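About us

We hire out chairs, tables, marquees and the bits that go with them. Also dance floor, one, twelve squares missing a corner trim which we're getting to. Been going since the old Vatlow Hall shut and somebody had to take the furniture. We took the furniture. That was 40 stacking chairs and a tea urn, and the urn still goes out most weekends in winter.

These days we've got 1,000 chairs on the books, the lot kept in the long shed at Osen, behind the feed store. Drive past the feed store, past the second gate, if you hit the creek you've gone too far. Sign's coming. Sign's been coming for a while.

Who we hire to: schools, footy clubs, weddings, funerals, the show, the other show. Backyard 21sts. Street parties if the council's already said yes. We don't do the paperwork for road closures, please stop asking, it's a form on their website. 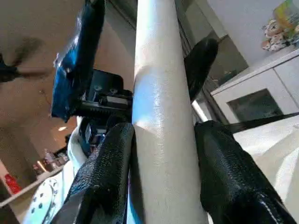 Delivery is free inside Osen and Vatlow. Past that it's by the kilometre, ask when you ring. We'll carry to the gate or the garage. Up stairs is extra, and we need to know before the truck's loaded, not when we're standing at the bottom of them. Grass is fine. Wet clay is not fine, we had the truck in a paddock till dark one November and won't be doing that again.

How it started, longer version

Two families, one ute, one trailer borrowed off a neighbour. First job was a christening lunch. Charged far too little and forgot the tablecloths. They booked us again anyway and then their cousins did, and that's pretty much how the whole thing has grown. We've never really advertised. There was an ad in the Vatlow school newsletter, half a page, and the phone number was wrong.

Bought out Dutine Party Hire when they retired. That's where the marquees came from, and the trestles with the green stripe on the legs. If you've hired from Dutine before, same gear, same phone number, your old account still works. Old deposits were all honoured, every one.

The name over the office door is Rozīte. It was the name of the bakery that had the building first, we liked it and left it up. So the business is Rozīte Hire on the invoices. People spell it all sorts of ways on cheques and the bank has stopped minding.

The newsletter did a page on us when we moved into the shed. Part of it's copied below, they said we could.
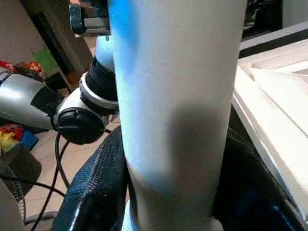

Page 12

"...and when the hall committee came up short the night before the spring dinner, the Osen shed opened at 9 pm and the missing tables were in place by breakfast. Regulars will know the yard for its plain price list and its colour-coded trolleys. Blue for weddings, red for everything else. The owners say they have no plans to go into jumping castles."

Still true about the jumping castles. Trolleys are all red now, the blue ones were rubbish.

What we care about

Stuff turning up when we said. Stuff turning up clean. We hose and wipe everything between hires, every chair, and put aside anything that wobbles. Please don't wash tablecloths yourself before returning, shake the crumbs off and bag them dry, candle wax and all. We have a way of doing wax.

Biggest job so far was 478 guests for the district centenary, seated, under cover, with a proper hot lunch. It took every trestle we own. Rain held off until the speeches, then it didn't, and the sides went down in time. We were pretty proud of that one.

Breakages. Tell us. A chair is a chair, we're not going to chase you over one. It's when things come back stacked with the broken one in the middle of the pile that we get a bit grumpy, as it goes straight out to the next customer and thats not fair on them. Tie a rag on it.
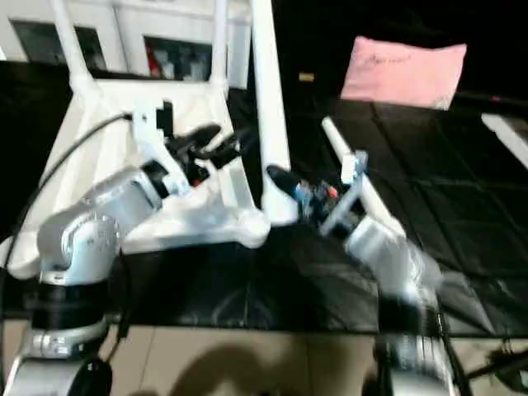 White plastic chair, laid on its back, legs up.

Plastic chairs are our cheapest line and still the one most people want. Padded ones cost more and don't like rain. Kids' size avaliable too, good for preschools, book early for the end of year concerts. For a mix, ring and we'll work it out with you over the phone, quicker than email for everybody.

Giving back a bit

Schools and junior sport get the weekday rate on weekends. Funerals, we'll sort something out, just call, any hour up to 9 pm. The fire brigade doesn't pay.

Hours

Shed open 7 am to 4 pm, shut for lunch if it's quiet. Pick-ups in the morning, returns in the arvo. After-hours returns go inside the side gate, under the lean-to, latch it behind you please, the neighbour's goats.

Contact us | Rozīte Hire, the long shed, Osen | © Rozīte Hire, all rights reserved | Back to top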